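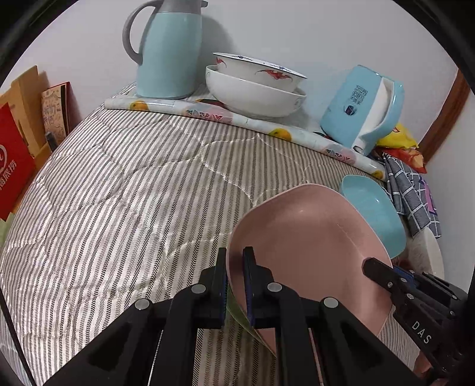

How a Daily TV Serial Keeps Its Story Straight

Wondville Learning Pages: Television, Level 2

A serial is a TV show that tells one long story in many parts. Each part is called an episode. In a serial, what happens in one episode still counts in the next. If a character breaks a leg on Monday, the leg is still broken in the following episode.

This page uses a serial called Bettencourt, made by Drasard Studios. One season of Bettencourt has 165 episodes. The story follows two families who own hotels on the same street.

The story plan

Before any episode is written, the writers make a story plan. It says where each main character begins the season and where each one ends it. The plan for Bettencourt is 18 pages long. It does not include any spoken lines.

The plan is then divided into blocks. A block is a group of episodes that deals with one main problem, such as a missing will or a wedding. Several smaller stories run at the same time as the main problem. These are called subplots.

The script

A script is the written version of an episode. It contains the words the actors say, which are called dialogue. It also gives the place and time of day for every scene. Different writers work on different episodes, so a script editor reads all of them and looks for mistakes. A common mistake is a character who knows a secret before being told.

The story bible

The facts of a serial are kept in a document called the bible. The word here means a reference book. The Bettencourt bible has more than 1000 entries. One entry might give a character's birthday or the name of a school. Another might record which hotel room has a locked door.

When a writer makes up a new fact, it goes into the bible. Later writers have to follow it. If they want to change a fact, the change must be explained in the story.

Filming out of order

Scenes are usually not filmed in the order you watch them. Moving lights and cameras takes time, so all the scenes in one room are often filmed together. Bettencourt has 70 scenes set in the kitchen of the Hotel Rondell in its first block. They were filmed in one stretch, although they are spread over many episodes.

This causes a problem called continuity. Clothes, hair and objects must match from one shot to the next. A script supervisor watches the filming and takes notes. If an actor lifts a cup with the left hand in one shot, it must be the left hand in the next one too.

The recap

Some episodes begin with a recap, a set of short clips from earlier episodes. An editor chooses the clips that viewers need for the episode that follows. An old scene may appear in a recap if it matters again.

Words to know

Block: a group of episodes with one main problem.
Continuity: keeping details the same between shots and episodes.
Dialogue: the words actors say.
Subplot: a smaller story that runs beside the main one.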